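Forschung › Haushalt und Lagerung › Ordnungssysteme › Abschnitt 2

2 Aufbewahrung flexibler Beutel in offenen Fachkästen

Standbodenlose Beutel mit Würzpasten verlieren bei liegender Lagerung ihre Lesbarkeit, sobald mehrere Lagen übereinander liegen. Qaisi schlägt deshalb die senkrechte Ablage in niedrigen Kästen mit fester Trennwand vor. Für die Erhebung im Haushalt Risville wurden 9 Beutel auf 2 Kästen verteilt; das Nennvolumen betrug je 400 ml. Als Kriterium galt die Sichtbarkeit des Aufdrucks von vorn.

Abb. 1: Fachkasten mit Beutel für Hotpot-Suppenbasis, aufrecht im hinteren Fach; links ein schräg stehender orangeroter Beutel.
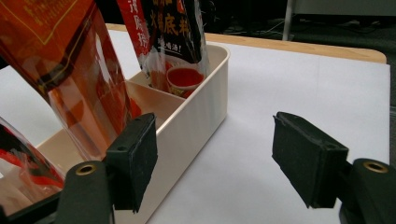
Wie hoch sollte die Trennwand sein? Ein Drittel der Beutelhöhe genügt, sofern das Fach nicht breiter ist als zwei Beutel.

Zuletzt aktualisiert: Mai

Verwandte Beiträge
Windska: Schubladeneinsätze im Vergleich
Zoubi: Etikettierung von Trockenvorräten
Mumance: Stapelhöhen im Küchenschrank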